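Wallance (grasp planner)

Wallance is a piece of software that decides how a robot hand should take hold of something, and where the arms should go before and after. It sits between the part that sees (we use one called Tsakiris) and the part that drives the motors. I've been keeping this page going for a while, so forgive the "I" all over the place - the house rules on this wiki are fairly relaxed about that.

Background

The first version was a single script that knew one object and one hand. It grew into a proper planner when the Gredico controller came along, as that finally gave us a steady stream of joint positions to plan against. The version covered here was tagged on 22 May 2020 and has 2,662 lines, comments included (there are a lot of comments, mostly mine!).
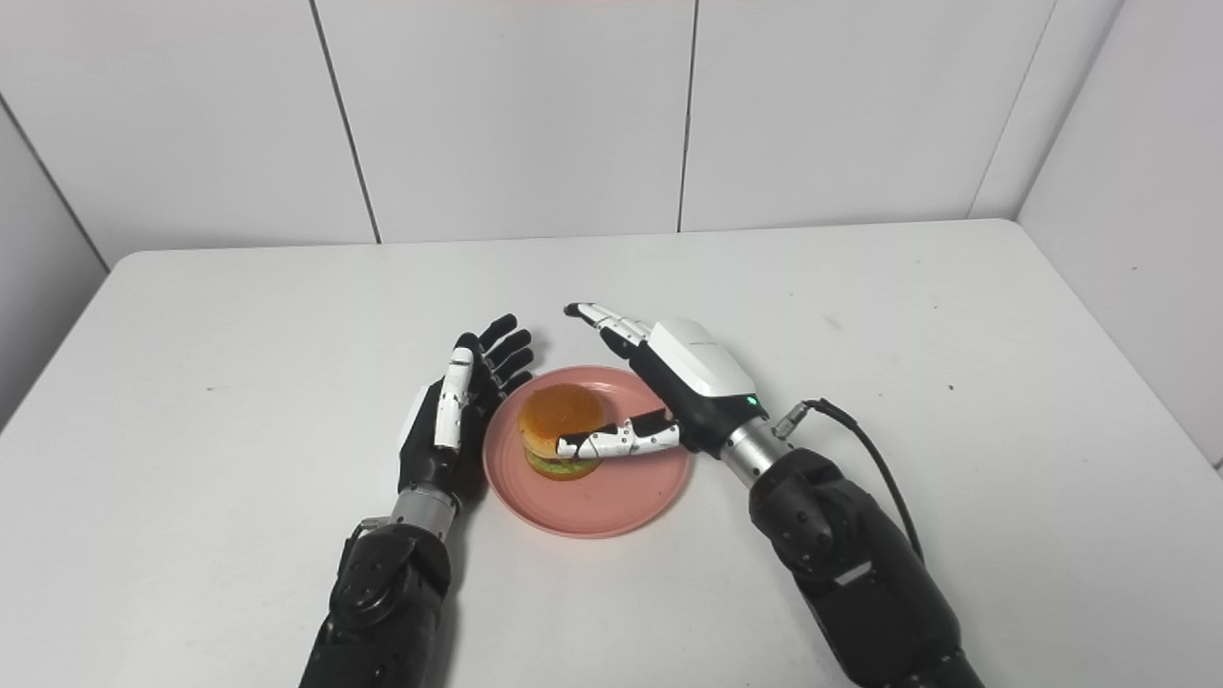

Planning starts with a list of possible grips, 602 of them for a small round object, and most get thrown out straight away. Some would drive a finger into the table, others ask the wrist to bend further than it can. What's left is scored on how well the thumb and fingers can work against each other, and this is where I spend most of my time. Take a toy burger on a plate: with the right thumb lying across the front of it and the left hand upright on the other side, the planner has to treat the plate's raised rim as something to avoid, even though the rim is low and the hands are big. Early versions ignored rims completely. I still like reading the logs from those.

Two hands

Each arm gets its own plan, and then a checker called Grinberg goes through both together looking for places where they'd bump. It looks ahead in steps of 80 milliseconds. If it finds a clash it delays one arm, and if that doesn't help after 5 tries it asks for a new pair of plans. You can set which arm gives way, and I'd suggest doing that before anything else, as the default is simply whichever one started last.

Objects are stored separately, so a plate and the thing that was on it each keep their own position. That sounds obvious, but the old code glued them together and would happily plan a grip on a burger that had long since gone elsewhere on the table.

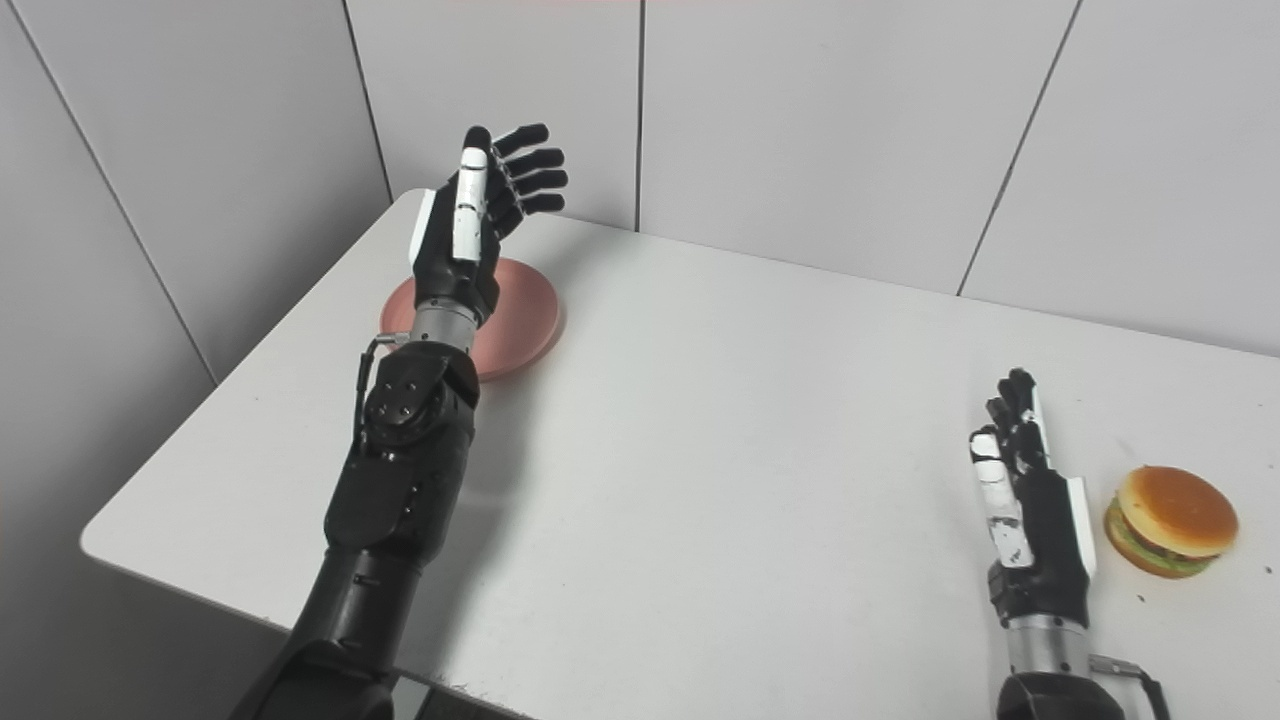

Left hand above the plate, right hand beside the toy burger.

Known problems

Shadows can still confuse the edge finder on a pale table, and the fix planned for June only covers the plate model. Cables aren't in the collision model at all - you have to leave slack and keep an eye on them. Settings files from the script days won't load either, so copy the numbers across by hand and check the units, which went from centimetres to metres.

See also: Gredico, Grinberg, Tsakiris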